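Give us back our bumpy things
By Omolara Okoro

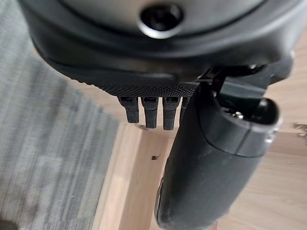
A black knurled strip, with its fine diamond pattern, against smoother dark grey.

My grandmother's radio had a tuning dial with ridges so deep you could have grated a carrot on them. I can still feel it. I couldn't tell you what colour the radio was, or which station she liked best, but put that dial under my thumb tomorrow and I would know it before you finished asking.

I have been thinking about that dial since January, when our old cooker gave up and we bought a new one. The new one is a lovely thing to look at. It has a sheet of black glass where the knobs used to be, and you work it by pressing on little lit-up marks. If your hands are damp, nothing happens. If you wipe the glass while it's on, everything happens at once! I cook every day, usually while talking to somebody over my shoulder, and I now have to stop, turn round, bend down and read my cooker.

I love texture on things, and I would like a great deal more of it. I mean the criss-cross pattern on the barrel of a good pen, the milled edge of a coin, the little raised bars on the F and J keys, the ribs on a jar lid. Knurling is the proper word for the criss-cross kind, and what a word it is. It sounds exactly how it feels.

Touch is quick, and it leaves your eyes free for something else. You can find the volume in a car by feel while watching the road. You can find the right key in a bag at the bottom of an unlit stairwell. My friend Rhea Lumbao plays the accordion, and her left hand works a whole field of buttons she can't see, steering by a small dimple in one of them. One dimple! She goes off into the fastest tune you ever heard with her eyes shut, and all of it hangs on a dent you could miss if you were looking for it.

It matters even more if your hands hurt or your sight is going. Marina Xenos, who lives below me, has had bad joints for years and has covered half her flat in rubber bands. They're on the taps, the toothbrush, the handle of the kettle and every bottle in the bathroom, with two bands for shampoo and one for conditioner. She can have a shower without her glasses on and never put the wrong stuff in her hair. I copied the bottle trick the same week she showed me, and my eyes are perfectly good.

Now, I can hear the case for smooth. Smooth is easy to clean. Anybody who has gone round an old oven knob with a cocktail stick, chasing grease out of the grooves, has a right to be cross with me. A flat panel can also change what it shows, so the same bit of glass can be a timer and then a clock and then a set of scales. Danilo Mercado put this to me at some length over dinner, and he's right about the timer. I'd still swap it. Give me 6 chunky dials and a cocktail stick, and I'll clean them on a Sunday with the radio on.

What bothers me is that smooth has come to mean good. Shops put the flat, glossy version at eye level and the one with ridges down by the floor, as if grip were only for people who had run out of choices. I paid over 300 pounds for my cooker and 29 pence for a bag of rubber bands, and the bands are the better bit of design. I'm quite serious about this – they do their job in the dark, with soap on.

So pick things up before you buy them. Shut your eyes in the shop (people will stare, let them) and see whether you can tell which way is up, where the switch is and which end opens. Run your thumbnail along the edge. Turn the dial if there is one and listen for the click. I did this last week with a torch, a peeler and a pair of garden shears, and came home with the peeler. It has a fat handle with grooves all the way down, and I've peeled far more potatoes than we can eat.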